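Brarport Shared Workshop - Members' Newsletter
October 11, 2022

Arm bench: where the build stands

The arm bench has been running for most of the season now, and several members have asked for a proper write-up in place of the short notes on the whiteboard. What follows covers the mounting, the wiring, the sorting job we are using as a test, and what is still open.

For those who joined after the summer, the project is called Nondetura. The aim is modest. We want one arm that any member can book for an evening, teach a simple pick-and-place job, and leave in a known state for the next person. It was paid for out of the equipment fund, with the remainder covered by selling the old laminator and the second drill press.

Mounting

The first base was a plywood box clamped to the end of the long workbench. It flexed. At full reach the fingertips came down several millimeters from where they should have been, and the error changed depending on who was leaning on the bench. We gave up on it after two weeks.

The arm now hangs from an upright pole clamped at the table. The pole came from Michalski, the metal yard on the canal road, who cut it to length for us and did not charge for the cut. The clamp pads are rubber from a scrap mat. Please check the clamp before every session. It should not turn by hand. If it does, tighten it with the long hex key and write it in the log.

We also pushed the two white tables together to get more surface. The seam between them is not perfectly level, so do your teaching on one table and keep target positions away from the join. A block set down across the seam will tip often enough to ruin a run.

Wiring

The gripper cable gave us more trouble than anything else in the build. Routed down along the links, it caught on the elbow whenever the wrist turned past a certain point, and twice it pulled the connector loose. It now runs up from the wrist, over the band on the upper link and down again with slack to spare. Leave the slack alone. It looks untidy, and two people have already tied it up neatly, which brought the old problem straight back.

Power for the arm goes through its own strip. Do not plug chargers, soldering irons or the glue gun into that one. The stop button has to be within reach of whoever is running the job, and the other hand stays off the table while the arm is moving.

The test job

We settled on sorting small blocks onto plates. It is cheap, it is easy to reset, and it shows up most faults quickly. The blocks are different shapes on purpose. A cube forgives a bad approach angle. A cylinder on its side does not, and it will roll if one finger touches first.
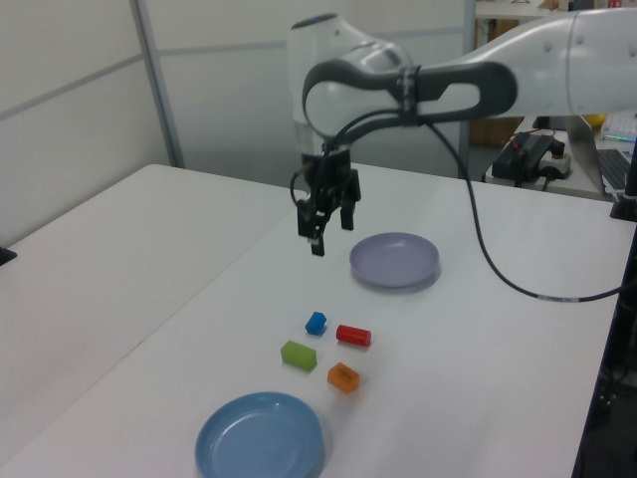
The control software is the Tralex package, version as installed, and we ask that you do not update it on your own. The last update reset the speed limits, and we only noticed when the arm moved a good deal faster than anyone expected. Limits are now saved in a separate file, and there is a printed copy in the binder.

To set up a run, home the arm first with the table clear. Put the plates down next, then the blocks, and leave at least a finger's width around each block so the gripper can open on either side. Teach the approach point above the block, then the grip point, then the lift. Most failed picks so far came from skipping the approach point and coming in at a slant.

We set a target of 1000 logged picks before opening the bench to general booking. As of this issue we have passed 150. At the present rate we will not reach 1000 this year, so extra hands would help. A session of 33 picks takes one evening with a break, and you do not need to know any programming. Someone who has done it before will sit with you the first time.

What goes wrong

Most of the faults in the log fall into a few groups. Cylinders roll. Smooth blocks slip if the grip force is set low, and raising the force marks the softer ones. Plates get nudged by a sleeve or an elbow between runs, and then the drop point is off by enough to land a block on the rim. We have tried tape under the plates, which holds but leaves residue. Thin silicone sheet is the next thing to try, if anyone has offcuts.

There is also some play in one of the fingers. It has been there since the gripper was rebuilt, and the screws have been checked. The likely cause is wear in the pin. A replacement is on order and should arrive before the end of October. Until then, grip force readings should be treated as approximate, and please do not take the gripper apart to look.

Still to do

The cables under the table need a tray. At the moment they hang where a foot can catch them. We have the mesh for it and need someone with a free afternoon and a pair of side cutters.

The log also needs to move from the paper binder to something searchable. A plain spreadsheet would do. Whoever takes this on should keep the same columns, as people are used to them: block, start point, plate, result, remarks.

Booking

The bench can be reserved for supervised sessions through the sheet by the front door. Put your name and the job you plan to run. Sessions end half an hour before closing so there is time to park the arm, switch off at the strip and put the blocks back in their tin. Two have gone missing since September, a wedge and a short cylinder, and we would like them back.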